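# Annan rec league: minutes restriction for returning players

**baseline_90**

Posting the rule text so we stop arguing from memory. Any player coming back from a soft-tissue injury (hamstring, calf, hip flexor) is capped at half the game clock for the first two games. The Annan board adopted it on 03/05/2022 and it has not been amended. The table tracks it on the same sheet as fouls.

My question is whether overtime counts against the cap. The text says "game clock," and overtime has its own clock.

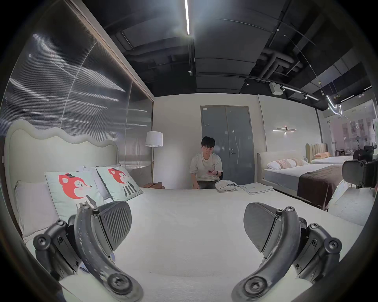 ## Re: overtime

**weakside_help**

It counts. The cap is on load, and the hamstring doesn't reset at the end of regulation. Midis got this wrong in the June playoffs. Their point guard hit the cap in the third quarter, sat the fourth, then played all of overtime. Clurkurora protested and lost on the literal wording.

**baseline_90**

So by the ruling it doesn't count. You're describing what the rule should say.

**weakside_help**

Fine. By the ruling it doesn't count, and the ruling was bad.

**drop_coverage**

The bigger problem is that minutes are a poor unit. I logged our forward with a wrist-worn tracker for one full game: 3280 steps in 90 possessions. In a slower game against Provano he had more minutes and fewer steps. A cap in minutes treats those two games as equal.

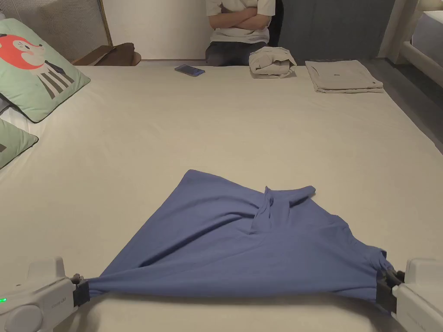 **stagger_screen**
*Moderator, Rules and Officiating*

Two points on the above. First, the protest ruling applies to that game only. The board never issued a general interpretation, so overtime is still open. Second, trackers are not allowed as evidence in a protest. Wrist units also undercount defensive slides. If you want load data, chart possessions by hand. It takes one person and a clipboard.

**drop_coverage**

I'm not proposing it as evidence. I'm proposing a possession cap. Half the clock in a fast game can be a heavier load than three quarters of a slow one.

**baseline_90**

Who charts it? Half the teams can't find a second scorekeeper.

**weakside_help**

Agreed with baseline for once. A rule the table can't enforce will be ignored by week three. Keep minutes, write overtime into the cap, and add a limit on consecutive minutes. Most of the re-injuries I've seen came late in a long stint.
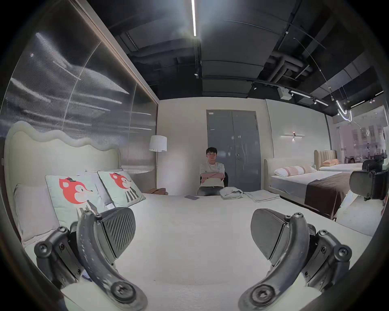
**corner_three**

Disagree on consecutive minutes. Short stints mean more cold restarts, and our gym has no room behind the bench to keep moving. I would take one warm eight-minute run over two fours with a long sit between them.

**weakside_help**

Then get a bike or a band. Sitting cold is a bench problem, and the cap shouldn't be written to fit it.

**drop_coverage**

For reference, my return progression after a calf strain: 200 single-leg raises a week split over four sessions, then court shuttles building to 4000 feet per session, then half-court. I was cleared for full games after that and never got near the cap.

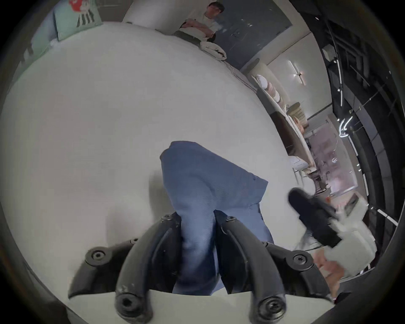 **stagger_screen**

The return progression belongs in the guidance notes and should stay out of the rule. Same for compression sleeves, which someone asks about every season. They are allowed under the shorts in any solid color. The fabric matters for fit: a ribbed fabric like the blue one in the photo can bunch when you pinch it, and if a sleeve bunches behind the knee, go up a size. None of this changes the minutes cap. I will send the overtime question to the board as a request for interpretation, with both readings attached.

**baseline_90**

Please include the possession proposal as a separate item. I'd vote against it, but it should get a vote.

**stagger_screen**

Will do. Leaving the thread open until they answer.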